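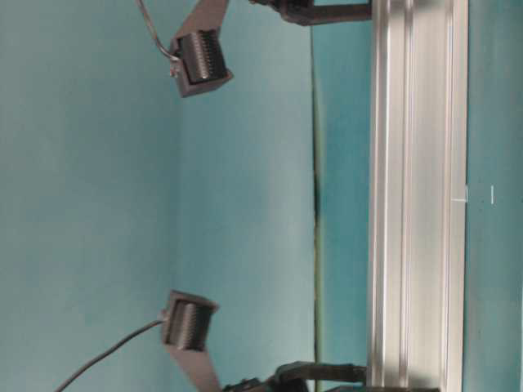

Why would a gripper let go of a part when the program never told it to open?

Most of the time the controller has lost the signal that says the part is being held, and it falls back on whatever its settings tell it to do next. On a badly set up cell, "next" can mean opening the fingers.

Chapter 4
Dropped Parts and Lost Signals

I learned that the hard way, so let me start this chapter with my own worst Tuesday. I was two months into my first real job, at a packaging plant called Ratanaporn, and I'd been handed a pick-and-place cell that everyone else was tired of. It moved glass jars from a feeder to a tray. It had run 3,000 jars in a row without trouble, and I was pretty pleased with myself (I had even told my mother about it!). Then, a little after lunch, it dropped one. Then it ran fine for an hour and dropped another.

I did what most beginners do and turned up the grip force. Please don't do this. The jars kept falling, and now some of them were cracking before they fell, so I had glass in the tray as well as glass on the floor. My supervisor, Wanpen Wannasri, hit the stop button, locked out the power and asked me one thing: "What does the log say?" I hadn't looked. I had been standing there watching the fingers as if they were going to confess.

The log had the whole story. Each drop came right after an entry reading "grip sensor: no data." So the force had been fine all along. What we had was a cable with a broken strand, and it was losing contact whenever the arm swung to the far end of its reach. The sensor went quiet, the controller read that silence as "no part present," and it opened up to get ready for the next pick. It was doing exactly what its settings said. I just hadn't read the settings.

We'll spend a lot of this chapter on cables, and I know that sounds dull. But a cable that feeds a moving finger bends every single cycle, and it nearly always bends in the same spot. The usual place for trouble is the first bit past the connector, where a stiff plug meets a soft wire. When I teach this in person I have people run a thumb along that stretch with the power locked out, and they're always surprised by how much they can feel - a flat place, a kink, a jacket that has gone a little loose.

The other half of the chapter is about what the machine should do when a signal goes missing. On the jar cell, the fix in the settings took us 36 seconds once we knew where to look. We changed the response from "open" to "hold position and stop." The cable took the rest of the afternoon, mostly because the spare was in the wrong cabinet.

Is "hold and stop" always the right choice? No, and Section 4.3 goes into that. If a person's hand could be caught between the fingers, holding on can be the dangerous option, and you need a way to free the hand safely. You have to think about your own cell, with your own parts and your own people near it.

Before you go on, find the fault log for a machine you have access to and read one day of it from top to bottom. Write down any entry you can't explain. We'll come back to your list at the start of Section 4.1.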